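Old Dell tower, drive keeps dropping out

stuvard
April, 9:12 pm
I have an old Dell desktop I use for storing scans. The second hard drive disappears after some 15 minutes of copying. Restarting brings it back. I already ran the disk check and it came up clean. Do I need a new drive?

grileck303
9:40 pm
Swap the data cable before you buy anything. They go bad more often than people think. Also try another port on the board.

Tader
9:58 pm
I'd say power supply. If it drops out under load, a cable isn't my first guess. How old is it?

stuvard
10:31 pm
It's the original supply. I opened the case and laid it over to get a better look. The cables come down from the drive cage in one big bundle and I can't tell which one goes where without pulling on them. 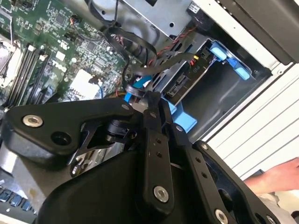

I don't want to unplug things at random. Is there a way to get the drive out without undoing all of that?

Ofori
10:47 pm
Light blue plastic is what you grab on those Dells. Squeeze the two latches on the drive and slide it out. Shut down and pull the power cord first. Put tape on each cable and number it before you unplug it.

grileck303
11:05 pm
What Ofori said. Leave the memory alone, it has nothing to do with this.

Tader
11:09 pm
Still say it's the supply. A new cable won't fix low voltage.

grileck303
11:15 pm
A cable costs a few bucks and takes 2 minutes. A power supply doesn't. Start cheap.

stuvard
7:50 am
Put in a different cable this morning. Copied 3204 files with no dropout so far. I'll leave it running today and post again if it quits.

Tader
8:20 am
Try a bigger copy before you close the case.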